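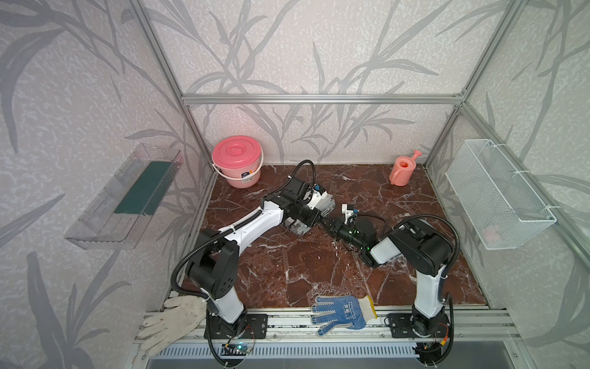

To: Bruststead Building Users list
From: Facilities Office, Bruststead
Date: May 14, 2026
Subject: Re: Water shutdown, east wing

Dear colleagues,

Thank you for the replies to our first notice. The schedule has changed, and the corrected arrangements are given in this message.

The cold water supply to the east wing will be turned off for 2 days in the first full week of June. The contractor, Clivine, will replace the main valve and the pipe that runs under the ground floor corridor. Restrooms in the west wing will stay open throughout. Room 102 will serve as the kitchen and break area while the work is going on.

On [last Monday] a member of the Grido tenants' group wrote:

> We understood that the storage tank on the roof would cover
> the whole building during the shutdown. Is this still the
> plan? Two of our offices have sinks in daily use. We would
> also like to know who pays if the work runs over.

The tank holds 3,000 gallons and feeds the west wing only. It cannot be connected to the east wing without a second pump, and none will be installed this year. Offices with sinks should plan to use the west wing — bottled water will be left at the Jin Street entrance each morning.

Any added cost will be met from the building reserve. Tenants will not be billed. The one exception is the $600 charge for after-hours access, which remains as stated in the lease.

Please send questions to this list by the end of May.

Facilities Office
Bruststead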